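Murel two-tier spice rack, black -- my review after a good long while
Posted March 19, 2022

I should say up front that I am not a person who gets excited about kitchen storage. My spices lived in a shoebox for years, and before that in a drawer where every jar rolled to the back whenever I pulled it open. But we moved into a smaller place in Stotetville last August, the kitchen has 2 cabinets (one of them is mostly pipe), and something had to give.

I looked at the Trunden first, since my sister-in-law swears by hers. It's a lovely thing, but it has to be screwed to the wall and our walls are that crumbly old plaster that comes off if you look at it wrong. Then I tried a Dogbe turntable, which I sent back. It spun beautifully and took up as much room as a dinner plate, and I kept knocking the paprika off when I reached for the cumin.

So the Murel it was. It went together in one evening with the little wrench they give you, and I only put one leg on backward. The instructions are a single folded sheet with very small drawings -- get your reading glasses. Tighten everything loosely first and then go around again, or it will wobble.

What I like best is the raised lip. I'm a clumsy cook and I bump things. I do wish the lower shelf were a bit taller, because my big bottle of vanilla has to lie down, and the black finish shows flour something terrible. A damp cloth takes care of it, but you'll be wiping more than you expect if you bake as much as I do.

Would I buy it again? Yes, and I'm thinking of a second one for the tea. I'd just measure my tallest bottle before ordering this time. 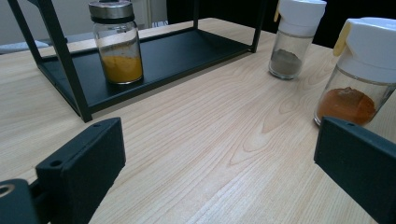

One of my glass jars on the black rack, over on the wooden table.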